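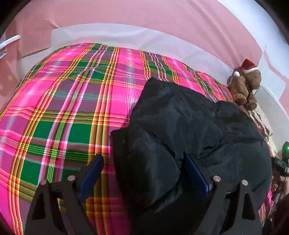 The Flistbridge people wanted 200 garments out of me, and they sent 30 dollars' worth of snacks as a sweetener, so here we are. I signed up for their home folding kit in September thinking it would teach me something about automation. Mostly it has taught me how I feel about quilted coats.

A T-shirt is easy. You pinch a corner, you pull, you look clever. A puffer jacket slides around inside itself — you grab what you think is a sleeve and get a fistful of stuffing.

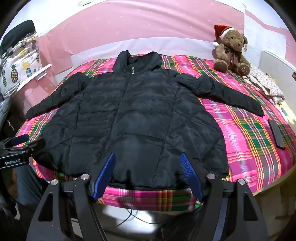 The squeeze on the handles is light, lighter than the Prindholm pair I tried before, and my wrists were fine after about 90 minutes. The soft blue pads hold slick fabric better than I expected. Zippers are another matter, and I have said things to zippers that I hope the microphone didn't catch.

Gripes: the instructions are 300 words long and half of them are the warranty. The carrying bag is a joke. Would I do another batch? Probably, if they pay by the coat. Towels next, and then the fitted sheet, which I'm putting off.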